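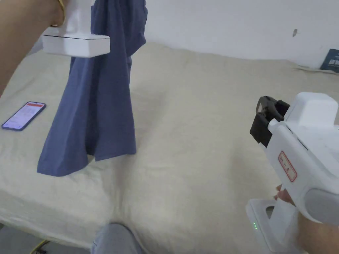

Rondideck Pair Kit – two-handed gripper set for school clubs

Two hand-held grippers, one per hand, for teams that want to teach folding, sorting and tidying tasks without having a full robot in the room. Built up for the Cumgate student league, now sold to any club or class. Sold as a pair only. Please don't ask for singles, we don't split them.

What it's for

Your students hold the grippers and do the job themselves. Pick up a shirt, fold it, put it down. The grippers log what the jaws do and how they move, and the club uses that to train its own arm later on. Most clubs start with laundry on a bed or a big table – cloth is hard, and kids find out pretty quick why.

Works with the Flidon arm used in the league. Works with other arms too if you're OK writing your own import script. We can't help much with that part, sorry.

In the box

2 hand-held grippers, white, black jaws
2 long USB cables
1 hard case with foam
Spare jaw pads, one set per gripper
Printed quick start card
Code for the Rondideck desktop app (one code covers the whole club)

Not in the box: laptop, arm, things to pick up. Bring old T-shirts. Towels are easier for week one.

Using it

Grip goes in the palm, fingers around the front of the handle. Squeeze the trigger, jaws close. Let go, they open. Left-handed students need no changes, both units are the same and you tell the app which is which.

Wait for the lights before you move. If you start early the first bit of the take is junk and you'll have to cut it by hand.

Pinch cloth near a corner or a seam. Lift slow. Keep both grippers over the work area, don't swing one off behind you, tracking gets lost and the take stops. Sit, kneel or stand, whatever is steady.

Plain sheet under the work is best. Busy patterns make the review step slower, students can't tell where the garment ends.

Takes should be short. Under two minutes for a first-year group. Name them as you go – task, student initials, number. Clubs that skip this regret it by February when the season files are due.

For the league

The Pair Kit is legal for the Cumgate Home Tasks class. Check your season rules for the take limit, last season it was 200 per team. Minimum seven takes per garment type to be scored. Students must be 13 or older to compete, younger kids can practice with an adult in the room.

The Nông practice pack (sold seperately) has the league garment set, same sizes and fabrics as the judges use. Worth it if you're going to finals, skip it if you're not.

Good to know

Cables get stepped on. Run them along the wall or tape them down. Replacement cables are in the parts list, cheap.

Jaw pads wear out. A busy club goes through some 7 pairs in a season, a small class far less. Swap when cloth starts slipping.

Don't open the housing. There's nothing in there you can fix and it ends the warranty. If the trigger sticks, blow it out with canned air first. Still sticks, send it back.

Wipe down with a damp cloth. No alchol on the pads, they go shiny and lose grip.

App runs on Windows and Linux. No tablets or phones yet, we get asked a lot. No date on that.

Charging: none, they run off the cable. So you need two free USB ports or a powered hub. Cheap unpowered hubs cause dropouts, this is most of our support mail.

Class plan

Free with every order, PDF. Eight sessions. First two are just handling and fixing bad takes, no training at all. Teachers keep wanting to jump ahead to the arm – please let them do the boring sessions, the data is much better after. Last session is a demo day for parents, with a checklist.

Ordering

Schools can pay by purchase order. Put the school name and the club contact on it, both. Ships from stock most of the year, slower right before the season opens. Returns within the month if the case and pads are all there.

Loan sets for first-time league teams: ask early, they go fast. Borrowing team pays return shipping.

Contact: use the school orders form | © Rondideck | Back to top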